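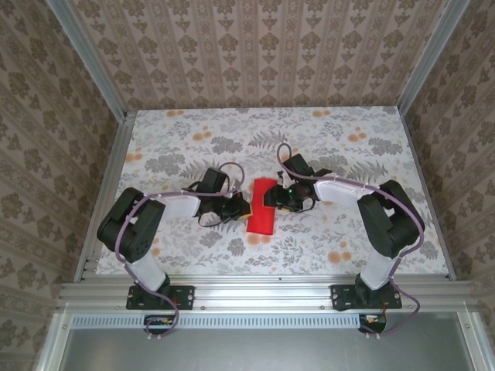

Both grippers at the red piece, fixed camera.

Ticket 1324
Project: Fivero, two-arm handling study
Opened by: Eleni Đorđević
Assigned to: Sorin Delić
Component: policy training, data filtering
Status: Resolved, one item carried over

Summary
The two-arm policy stalls once both grippers have reached the red piece. The arms come in from their own sides, close, and then hold position until the episode times out. No error is thrown by the controller. The same checkpoint gets through the approach without trouble, so the fault looks limited to the stage after contact.

Expected behaviour
After both grippers have closed, the right arm keeps its hold, the left arm lets go, and the right arm sets the piece down on its side of the table.

Observed behaviour
Both arms keep their hold. Commanded joint positions change by less than the deadband, so nothing moves. If I nudge the left arm by hand, the policy often picks up again and finishes the task normally. That makes me think it knows what to do next but never gets away from the holding pose.

Setup
Checkpoint trained on the Destthorpe set, 232 demonstrations, all collected by teleoperation on this rig. Inputs are the fixed camera, both wrist cameras and joint positions. Output is a chunk of target positions for both arms. Table covering and wall panels were left as they are for the whole of this ticket.

Log

Entry 1, Sorin
Reproduced on the first try. Checked the simple things before touching the model:
- Servo temperatures normal on both arms.
- Cables not pulling at the wrists through the reach. Moved each arm by hand with torque off and there was slack to spare.
- Gripper current steady after closing. No overload cut-off in the controller log.
- Replayed a recorded demonstration open loop. Arms went through the full handover and release.

The replay finishing rules out the hardware as far as I'm concerned.

Entry 2, Sorin
Next idea was that the wrist cameras lose track of the task when the grippers are close together. Pulled wrist frames from the contact stage to see how much is left in view. 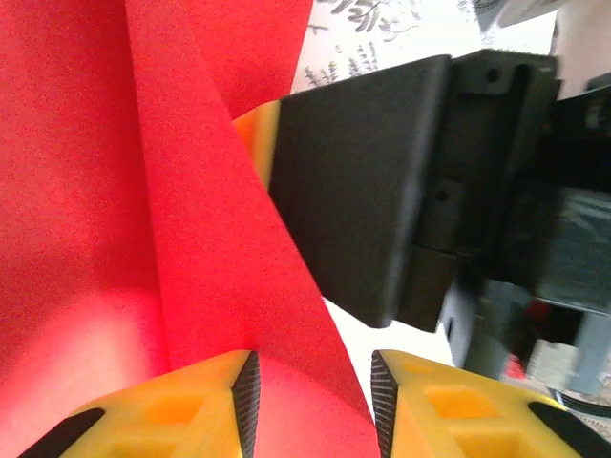 Wrist camera during contact. Red material passes between the yellow fingers, with a black housing overlapping it from the right.

A good share of the view is red material or black housing at this point, and the table only shows in patches. If the policy leans on the wrist views here, consecutive frames will look nearly the same to it. I wanted to know if that was the cause or only part of it, so I masked the wrist inputs during the contact stage and ran the policy again. It still stalled, in the same pose. Masking the fixed camera instead made the approach worse and did nothing for the stall.

So occlusion doesn't explain it. Leaving the cameras where they are.

Entry 3, Eleni
Can you look at the demonstrations themselves? I collected a lot of these and I know I was waiting at the handover. You close the second gripper, check that it has hold of the piece, then open the first one. That check can take a while when you're watching from the side.

Entry 4, Sorin
Good call. Plotted joint velocity for every demonstration and marked any stretch after second contact where both arms were still. There is a pause in nearly all of them. In 19 demonstrations the pause is longer than the whole approach. The policy has no clock and no memory past the current observation, so a still frame at the start of the pause and a still frame at the end of it are the same input with different labels. Most of the labels say stay put. It learned to stay put.

It also fits with the nudge. Pushing the arm moves the observation away from the holding pose, where the training data mostly shows the arms on their way somewhere.

Entry 5, Sorin
Tried 4 ways of dealing with it. Same seed, same training length, same starting positions for each.
a) Drop the demonstrations with the longest pauses. Stalls less often, but the approach got sloppier. We can't spare the data.
b) Trim every pause down to a fixed short length. Stall gone in most runs. Left gripper sometimes opened before the right one had properly closed.
c) Trim pauses, but keep all frames from the gripper closing until its current settles. Stall gone, early release gone.
d) Leave the data alone and use a longer action chunk. Helped a bit. Motion was rougher at the end of the reach.

Going with (c). The script is in the Vukadinović branch under the filtering folder. It writes a new index and does not change the recordings.

Entry 6, Eleni
Ran the (c) checkpoint through the full evaluation list this afternoon, started at 1:40 and finished a little after 4. No stalls. One failed run, where the piece slipped at the left gripper on the approach. I'd call that a separate issue. Please note in the write-up that the earlier stalled runs were scored as failures, so the old and new results can't be compared on handling quality alone.

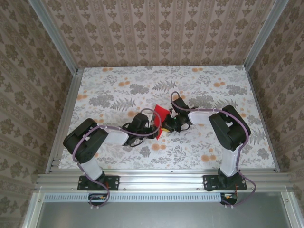
Resolution
Cause: operator pauses in the demonstrations, combined with a policy that sees only the current observation. Fixed by trimming still frames after gripper current has settled. Wrist camera occlusion was checked and ruled out as the cause.

Changes made
- Pause filter added to the default data build for Fivero.
- Still-frame plot added to the data report so pauses show up before training starts.
- Collection notes updated. Operators should keep checking the hold as before and let the filter deal with the wait.

Carried over
The Cetar set was collected on the same rig with different operators and has not been filtered. Sorin to run the plot on it before anyone trains on the two sets together. Left gripper slip to get its own ticket.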